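In Defense of the Second-Best Pen

My aunt kept a fountain pen in the top drawer of her bureau, wrapped in a flannel square that had once been part of a pajama leg. It was an Oster, dark green, and it had been given to her when she finished nursing school. I was allowed to look at it on special occasions. I do not believe I ever saw her write with it, and when she died and the drawer came to be emptied, the pen was still in its flannel, and the rubber part inside had gone to crumbs.

I have thought about that pen more often than I have thought about a good many people I've met. I thought about it again in February, when I was cleaning out my own desk and found, at the very back, a box of letter paper so nice that I had been saving it for the right letter. I bought it on a trip to Gandevden, from a shop with a bell on the door, and I remember the woman wrapping it in tissue as though it might catch cold. There were 40 sheets in it when I bought it and there were 40 sheets in it when I found it, and the top ones had gone the color of weak tea around the edges.

So I want to say a few words in favor of using things, and especially in favor of writing letters by hand with whatever happens to be within reach, on whatever paper you've got, to whoever comes into your head. I know this is not a fresh cause. People have been mourning the handwritten letter since before I could spell, and I've read a fair number of those pieces and nodded along with them and then not written to a soul. I think part of the trouble is that the pieces are always so beautiful. They have wax seals in them, and window seats. By the time you reach the end you feel that a letter is something for a better sort of person with a better sort of afternoon.

I write mine at the kitchen table, mostly on yellow legal pads, and mostly with a pen from the credit union. My handwriting slopes downhill. I have been known to finish a letter in a different color from the one I started in, and once, when everything else in the house had run dry, I wrote a full page to my cousin in an eyebrow pencil. She kept that one on her refrigerator for years.

The person who got me started, or started again, was Dariusz Kurek, who taught shop at the high school in our town for a very long time and lived three doors down from us after he retired. He wrote a letter every morning before breakfast. He had a list of people, former students and army friends and a sister he didn't get along with, and he went down it in order and then began again at the top. When I asked him what on earth he found to say, he looked at me as if I'd asked what he found to eat. He said he told them what the weather was and what he'd fixed. If he hadn't fixed anything he told them what was broken.

I got one from him after I moved away. It was a page and a half about a gutter. I've had love letters that moved me less, and I have thought hard about why that should be so. I think it was that he plainly hadn't tried to be interesting. He had just let me stand next to him in the yard for ten minutes while he looked up at the gutter and scratched his neck. I knew how cold it was. I knew he'd borrowed the ladder and that he meant to be slow about giving it back.

Now, my nephew tells me, and he's a kind boy and says it kindly, that he can let a friend stand next to him in the yard any time he likes. He has his phone. He can show them the gutter. And he's right, and I would not take that away from him for the world. I've had calls with his little girls that kept me going for a week. I'm not one of those people who think the telephone ruined us (my mother was, and she talked on it two hours a day).
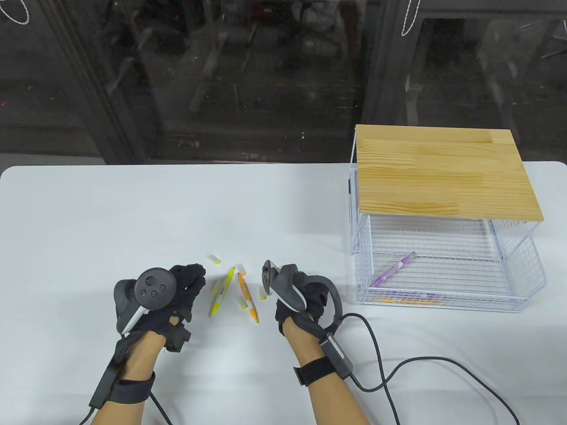

A letter is slow, of course, and I've come to think the slowness gets blamed for a great deal that isn't its fault. What keeps most of us from writing is the getting ready. We want to have the right hour and the right paper, and something worth saying, and we'd like to have answered the last letter first, and before long the whole business has turned into a debt. I feel it myself. But the tools could hardly ask less of us. A couple of markers on a white tabletop would do for a note to nearly anyone I love, and if the lines came out fat and I only got six words to a page, well, then it would be a short note, or a thick envelope. My grandmother wrote to her brother on the backs of seed packets. He farmed, so he got the planting instructions too.

I do understand the pull of the good supplies. I'm not made of stone. There is a Kideck catalog that comes to my house in the fall, and I sit down with it the way other people sit down with a box of chocolates, and I turn down the corners of pages showing papers I have no business wanting. A nice pen is a real pleasure in the hand. If you have one, use it, and use it on the electric company if that's who you're writing to. What I object to is the waiting. The nice thing goes in the drawer, and because it's in the drawer we feel we have a letter-writing life ahead of us, and that feeling is so comfortable that it can last for decades.

I once worked it out on the back of a legal pad. If I had written one letter a week from the day I left home, I'd have written 2,873 by the time I did the sum. I was shocked, and then I was a little bit sad, and then I got up and made a sandwich. I don't know how many I had in fact written. It was a good deal fewer. But I'm glad I did the arithmetic, even though it stung, and I went and found a stamp that same evening.

People ask what to do about not having news. I say what Mr. Kurek said, weather and repairs, and I'd add food. Tell them what you had for supper and whether it was any good. Tell them what the neighbors are building. If you've read something, copy out the part you liked, and don't explain it. I have a friend up in Nugroho who writes me almost entirely about her dog's opinions, and I would know that dog anywhere, though we've never been introduced. When the old one died and the new one came, it took me several letters to warm up to him.

They ask about the handwriting, too, and here I get a little stern. Your handwriting is fine. I can say this without having seen it. The only letters I've ever had trouble with were from a doctor I used to play cards with, and even those I could get the gist of by holding them out at arm's length and squinting. A letter you have to puzzle over is a letter that lasts longer. My cousin and I once spent a whole phone call on a single word in a letter of her mother's. She thought it said "pleurisy" and I thought it said "pleasing," and since it was in a sentence about the minister we never did settle it to anybody's satisfaction.

And then there's the matter of answers, which I think troubles people more than they let on. You write, and you don't hear back, and you feel foolish. I have sent letters to people who never answered a single one. My old roommate didn't answer for 13 years, and I'd pretty well made up my mind that she'd moved or didn't care for me anymore, and I kept on at Christmas out of plain stubbornness. When I finally saw her, at a funeral as it happened, she took hold of my sleeve and asked me how the plum tree was. I'd written about that plum tree once. It had been struck by lightning and leafed out on one side only.

I'm not saying that happens every time. Most letters, I suppose, get read standing up at the counter and go out with the newspapers, and that's all right. They've done their work by then. You thought about somebody for twenty minutes, somebody in particular, with your elbow on the table and the radio going, and I can't think of many better uses for twenty minutes. You'd be surprised, too, how much you find out about your own week when you try to tell it to your brother-in-law.

I took my aunt's pen to a repairman, by the way. He put a new sac in it and cleaned out the feed and charged me less than I'd expected. It skips. It skips terribly on the upstroke, and it leaves a green blot whenever I stop to think, so I've learned to hold it off the page while I make up my mind. I use it for everything, grocery lists included. And I've started on the tea-colored paper from Gandevden. The first sheet went to my nephew's girls, with a drawing of a possum that had gotten into the garage. The second went to my brother, who is owed a casserole dish and an apology, and I've got the third one out on the table now with the date at the top and "Dear Peg" under it, and the kettle's on, and it looks like it's fixing to rain.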